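Subject: Re: [tollau-users] Zilley walker falls at reset
From: Da-eun Lim
Date: 14 January 2026

> Did anyone else get falls in the kitchen scene after the Tollau update? Ours drops before it takes a step. Kang

Yes, same fault. Over 1,000 resets I got 942 clean starts.

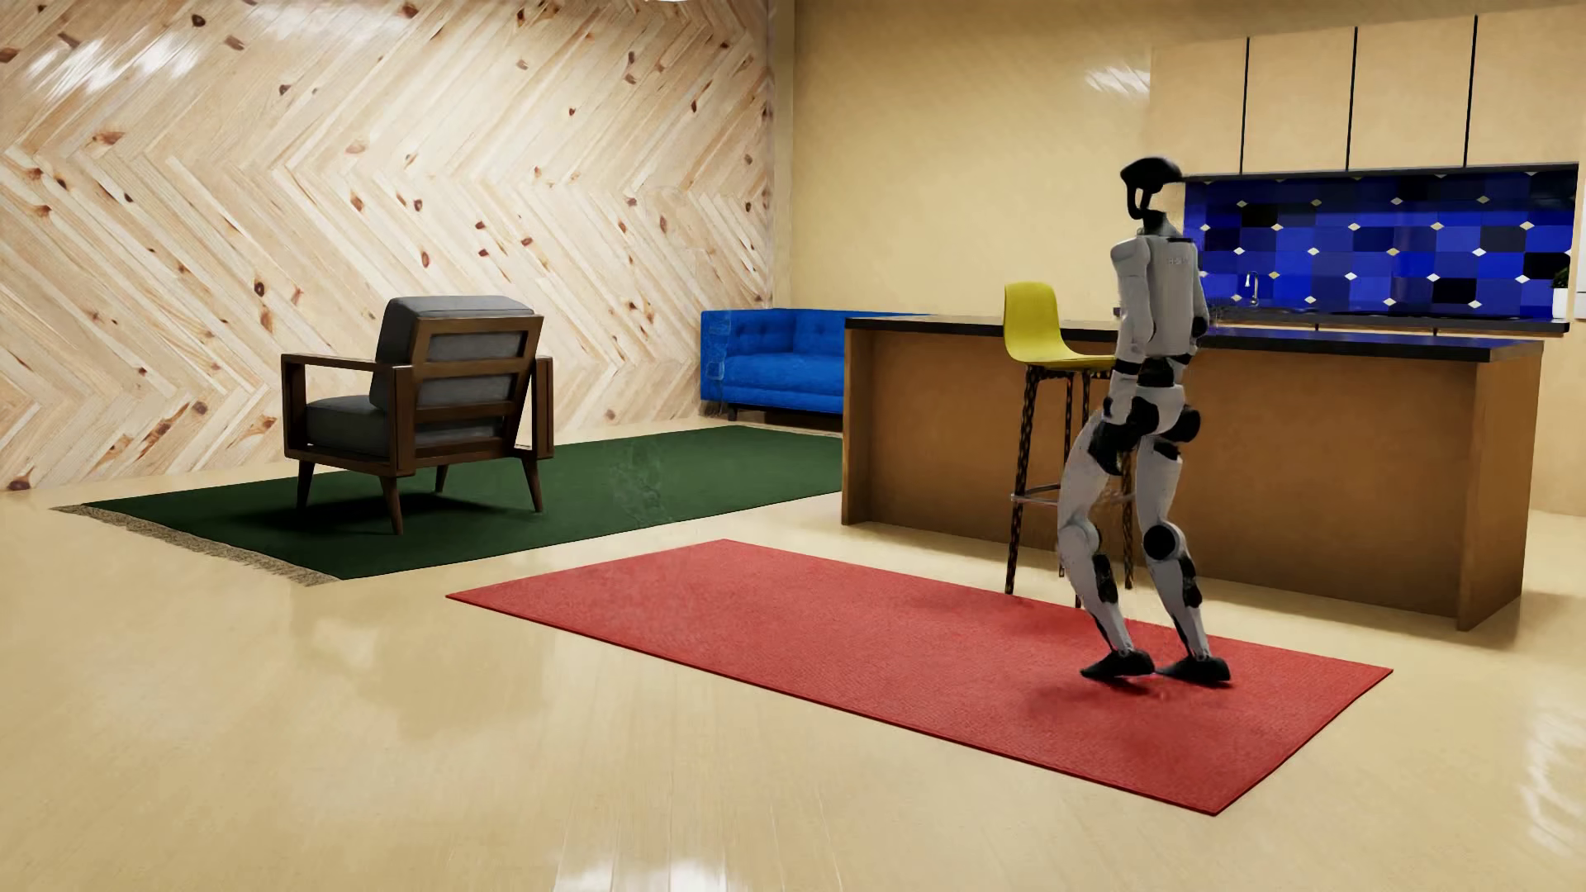
The rest went down within 2 seconds. Rolling back to the October build cleared it, so I suspect the new contact settings. 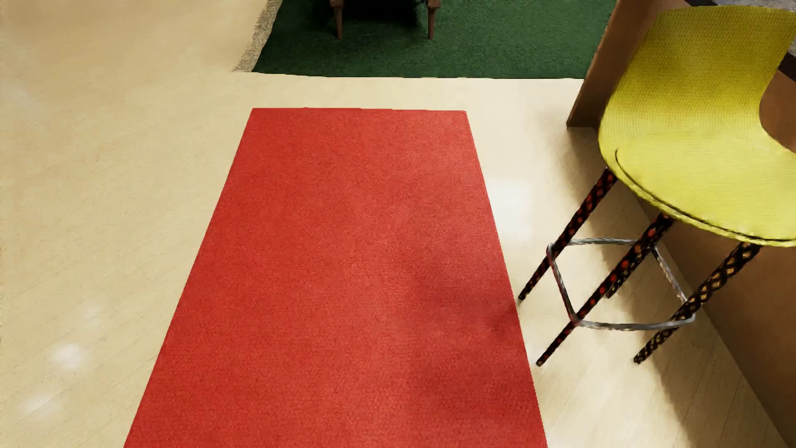

I'd check the foot friction first. Floor and rug have separate values in my config, and the stool stands on bare floor right beside the red rug, so a short sidestep changes surface.

Logs to follow.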